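Category: Home and Building > Kitchens > Benchtops and Cabinetry

Marble benchtop in a shared kitchen: seeking members' experience before approval

Fletstead_Secretary
Posted 2022-08-05

I write on behalf of the Fletstead residents' association. Our shared kitchen is to be refitted, and the members have before them two proposals. The first, from Sezer, provides for white marble on dark base cabinets. The second, from Fasell, provides for a laminate top on the same cabinets. The difference in price is $2000, which the association is able to meet but would prefer to justify.

The kitchen is used by several households and by a weekly cooking group. We should be grateful for comments from members who have maintained marble in comparable circumstances, particularly with regard to etching, sealing and the cleaning of spills.

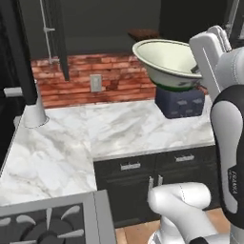 Our principal concern is acid. Lemon juice, vinegar and tomato are in daily use in this kitchen, and we cannot supervise every user. It has been suggested that heavy serving pieces be kept off the stone altogether, although a large cream bowl of the kind shown over the white marble would, in my view, present less risk than a cut lemon left overnight. I should welcome correction on that point.

Reply from: quarrylane

I would advise against marble. Our hall installed a polished white slab and within one February the area beside the sink had dulled noticeably. Sealing was carried out in accordance with the supplier's instructions. Sealer limits staining; it does not prevent etching, and suppliers are not always careful to draw that distinction.

If the association is determined to proceed, a honed finish should be specified. Etch marks remain, but they are considerably less conspicuous than on a polished surface.

Reply from: benchwright_nsw

I must respectfully disagree with the previous member. I have maintained marble in a commercial tea room for a number of years and regard the dulling as ordinary wear. A poultice will lift most organic stains. The users should be issued with a written notice concerning acids and a supply of boards and trivets.

The cabinets merit more attention than they have received in this discussion. Dark painted doors show flour, fingerprints and water marks, and recessed panels collect dust along the lower ledge.

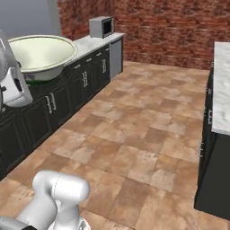
Dark lower cabinets with recessed-panel doors and small silver handles.

Doors of this pattern should be wiped along the ledges weekly with a damp cloth and dried immediately. A flat door would be easier to keep, should Sezer be willing to vary the proposal.

Reply from: Fletstead_Secretary

I thank both members. Sezer has confirmed that flat doors may be substituted for an additional $488. Fasell has not yet replied to the same enquiry. A separate quotation from Flosach, for sealing only, came to $748, and I should be interested to know whether that figure is considered reasonable.

Reply from: quarrylane

It is not reasonable. A penetrating sealer can be applied by any competent person in an afternoon, and the materials cost a small fraction of that sum. I would request an itemised quotation before any further correspondence with Flosach.

Reply from: tidewater_joinery

I wish to raise a matter that has not been addressed, namely where the food preparation is to take place. Much of the damage I am asked to inspect arises from the use of the stone as a chopping and kneading surface.

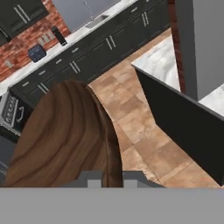 A separate timber work surface is inexpensive by comparison with stone and can be sanded and oiled when it becomes marked. Rounded wood with a brown, streaked grain, as seen here in front of the marble run, also disguises minor staining better than a pale top. I would recommend food-grade mineral oil, applied monthly in the first year. Vegetable oils should be avoided, as they become rancid.

Reply from: benchwright_nsw

I concur as to the oil. I do not concur that timber should take all of the work, as pastry is far better handled on stone, and a cooking group will wish to make pastry.

Reply from: Fletstead_Secretary

The observations above will be put to the members together with a request to Sezer for a honed sample. Flosach has been asked to itemise. I shall report the outcome in this thread once the vote has been held.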